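**Grasp sampler ignores the spines on the claw mesh**

**htessier** — Wrist-view renders from the sim are at the end of this post. The planner scores 300 candidates on the crab claw, and 299 come back with nearly the same score. I think the collision hull is convex, so the inner curve gets filled in and the spines vanish. Running Griker with default settings.

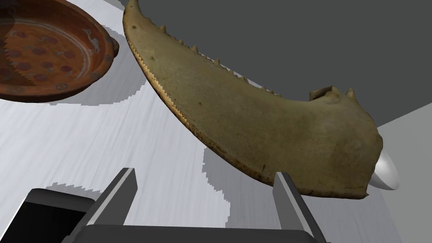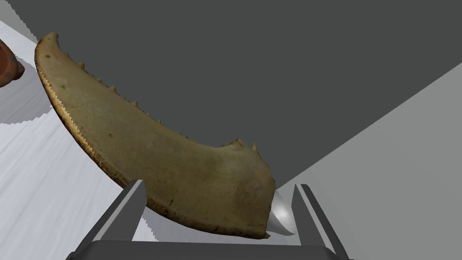
**irkari_dev** — Disagree. The hull matters less than your friction cone. Fix that first.

**ltreloar** — Friction won't separate candidates if every contact normal comes from the same flat hull face. I had this with a shell mesh in May. Decompose it into 7 convex parts and rescore.

**irkari_dev** — Seven parts will slow the contact solver — I'd want timings before I agreed to that.

**htessier** — Does the decomposition have to be redone when the mesh is scaled?

**ltreloar** — Uniform scaling is fine, just apply the same factor to each part. Redo it if you scale the axes separately.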